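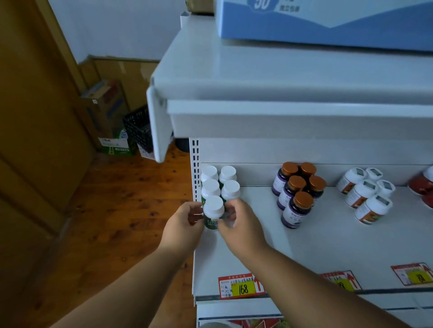

12 de septiembre

Vaya día, diario, vaya día. El robot reponedor, el Storkard que nos colocaron en la tienda en febrero, se ha vuelto tonto otra vez y me ha tocado a mí ordenar estanterías a mano desde que subí la persiana. Ya por la mañana noté algo raro: el brazo llegaba al estante, se paraba un segundo como pensándoselo y luego avanzaba de más. Dos dedos de más, diría yo, que con botes de vitaminas es justo lo que hace falta para montar un estropicio.

Y lo montó, claro. Empujó toda una fila contra el fondo, se le fue la pinza y acabó con medio estante por el suelo. Los de tapa blanca aguantaron el golpe bastante bien (son duros, los condenados), pero dos frascos se abrieron y tuve cápsulas rodando hasta la puerta. En la pantallita salió «Error 805», muy serio él, y siguió moviéndose tan campante. ¡Eso es lo que me asustó! Si da un error tiene que quedarse quieto, digo yo. Le di al botón rojo y tardó un buen rato en parar, y yo allí con la mano cerca, que ahora lo pienso y me entra un calor por el cuerpo...

Llamé a Skeka y me tuvieron una eternidad con la musiquita. Me dicen que será el sensor de distancia, el que fabrica Plidby, que con las tapas claras y la luz de la tienda se confunde. Pues hija, la mitad de lo que vendo tiene la tapa blanca, a ver qué hago. Lo del botón no supieron explicármelo, y se lo repetí tres veces para que lo apuntaran. 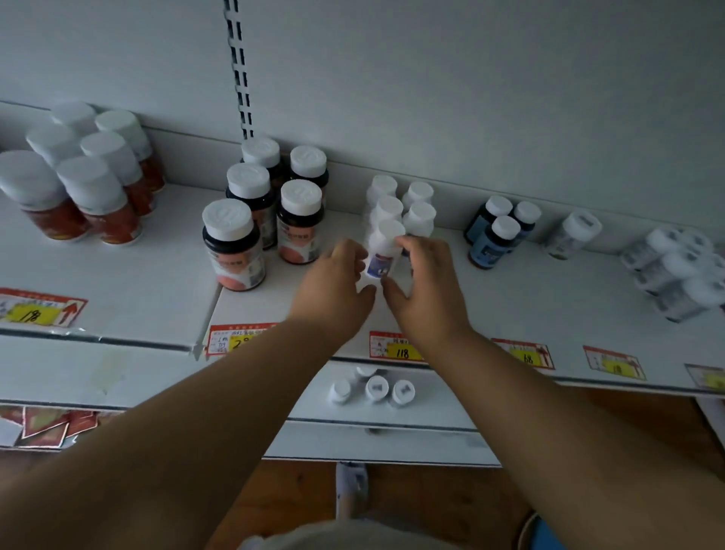
Total, que lo desenchufé y lo dejé apagado. Colocar a mano tampoco es tan terrible, eso también lo digo: agarras el bote con las dos manos, lo arrimas a sus hermanos, lo pones derechito y a por el siguiente. Lo malo son los riñones, porque los estantes bajos me dejan doblada, y el precio, que hay que ir mirando que cada grupo caiga encima de su etiqueta. El robot eso lo hacía de maravilla cuando le daba la gana.

Mañana quiero llamar a Msimang, los del seguro, por si cubren los frascos rotos. En el contrato pone «hasta 100 euros por incidencia» y yo he sumado 73, así que por poco me libro. Y que venga el técnico, que hasta que no vea yo ese botón parar el brazo en seco no lo vuelvo a enchufar. Me voy a la cama con la manta eléctrica en la espalda.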